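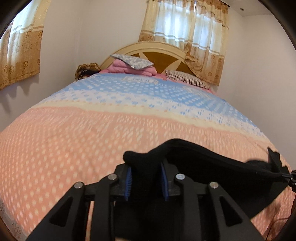 Kołodziej objected on reading an early draft that a kit sold for household work should be judged on laundry before anything else, and that rigid test blocks tell a buyer very little. We adopted that position for the second half of the review.

Figure 3. Fetoneck hand-held gripper with a black fabric item over the fingers, above a made bed. Blue ridged pads line the inner faces of both fingers.

4.2 Soft items in furnished rooms

The Fetoneck kit is offered by Skososlow as a hand-held gripper with a wide-angle camera and the Istier recording software. The unit under review was bought at list price and used as shipped. Setup followed the printed guide and took 135 minutes, most of it spent on camera calibration, which had to be repeated when the mount was retightened.

We recorded 263 trials with soft items in 7 bedrooms. Each trial consisted of one pick from a bed surface and one release at a marked place. A trial was scored as failed if the item left the fingers before the release point or if the operator touched it with the free hand. Thin single-layer fabric was the hardest class. The pads closed well on folded edges but tended to slide over cloth lying flat, and operators learned to approach at a shallow angle.

Printed bedspreads gave the tracking software enough texture to hold position. Plain white walls did not, and Istier dropped tracking in 5 trials when the operator turned away from the bed. These trials were excluded from the grip scores and are treated separately in Section 4.3. The vendor's manual advises slow turns but gives no rate limit.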